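Section 4. First run in the Trener simulator

1. Load the shelf task. Set step limit to 700.

2. Check the wrist view before you hit run. One finger showing at the bottom, turquoise shelf unit to the right, clear white table between.

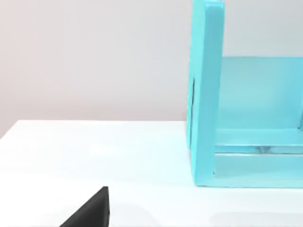
Tenier, May

Note: grey bit in the shelf gap stays put, dont delete it from the scene file.

3. Switch to the block task. Keep speed at 20 or lower till you've got the feel of the controls.

4. Centre the gripper over the block. Colour looks patchy under this lighting, leave it as is.

CAUTION: stop if the finger tip goes thru the table. Reset, go back to step 3. 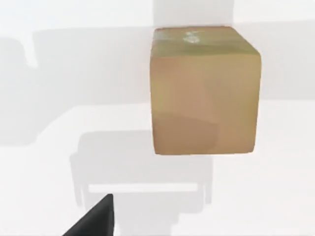
Fig. 2. Tan block, finger not yet touching.

5. Save the run. Error 491 means teh log folder is full. Clear it and save again, or ask Stuart Dunmore.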